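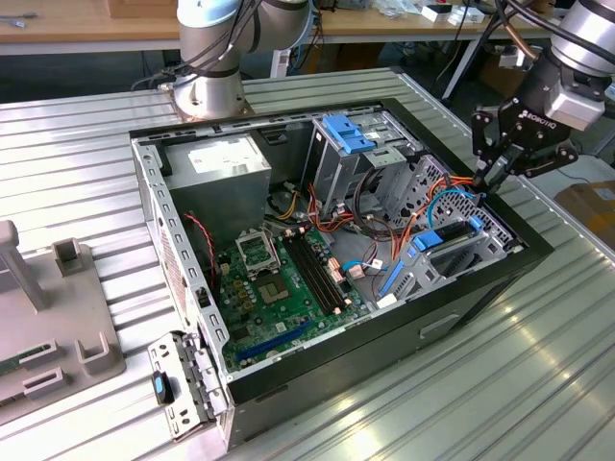
Second shooter for a 124 guest wedding — worth it?

saftah
Posted 9:14 am

We're getting married in April at the Lamport, the old boat hall in Hustport. 124 guests, ceremony outside on the dock, dinner upstairs. Our photographer charges 600 extra for a second shooter. My fiancé Filip says one person with a camera is plenty. I keep thinking about him getting ready on the other side of town while I'm getting ready at my aunt's. Has anyone had a Lamport wedding with only one photographer? Did you miss anything?

dockside_bride
Posted 9:52 am

We had one photographer at the Lamport and 152 guests. She was great, but I have no pictures of my husband before the ceremony, and none of people's faces as I walked down the dock, because she was behind them shooting me. The dock is narrow. Once the chairs are out she can't switch sides without walking through the middle of everybody.

If you can afford it, pay it.

marlowe77
Posted 10:20 am

I'll disagree. We paid for a second shooter and got more than 600 pictures back, and a lot of them were the same moment from six feet to the left. We put 7 on the wall. The getting ready pictures of the guys were four men looking at a tie.

Put the money toward another hour with the main photographer. Dinner at our place ran late and she left before the dancing got good.

saftah
Posted 10:41 am

Another hour is an option too, I forgot to say. She stops at 9 unless we add time. The band starts at 8.

dockside_bride
Posted 10:48 am

An hour of dancing is enough. After that it's red faces and shoes off.

marlowe77
Posted 10:55 am

Those are the ones I like.

grokemwood_gal
Posted 12:30 pm

We got married in Grokemwood but I've been a guest at the Lamport twice. Ask who the second shooter is. Ours turned out to be someone the photographer had never worked with, and the colors in the two sets didn't match. Ask to see a full wedding they shot together, start to finish, and not only the nice ones from the website.

Also ask when you get the files. We waited until the end of summer.

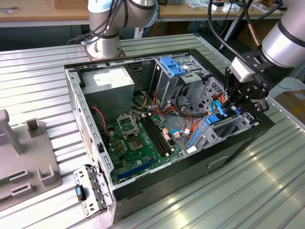
Open tower on its side, power supply at upper left

tomcat_dad
Posted 1:05 pm

Father of a bride here. One photographer, and we did the family pictures before the ceremony. That left her free during cocktails and she got nearly every table. Make a list of the groups and give it to a loud cousin. Ours took half an hour.

The stairs at the Lamport are slow with older people, so do the family ones downstairs.

dockside_bride
Posted 1:17 pm

Agree on the stairs. I don't agree that a list fixes the dock problem though. She still can't be at both ends during the ceremony.

tomcat_dad
Posted 1:31 pm

True. We were in a church with a side aisle.

saftah
Posted 4:46 pm

Thanks, all. I called her. The second shooter is her sister and they've done the Lamport together before. She'll send me two full weddings to look at. She also offered the sister for just the morning and the ceremony at half the price, and Filip is fine with that.

We'll do family pictures first, downstairs. Still thinking about the extra hour.

marlowe77
Posted 5:02 pm

Half price for the ceremony part sounds fair. Get it in the contract with the times written out.

grokemwood_gal
Posted 5:40 pm

And the delivery date.

saftah
Posted 6:08 pm

Will do both. I'll post again when I've seen the two weddings.

— Safta Husar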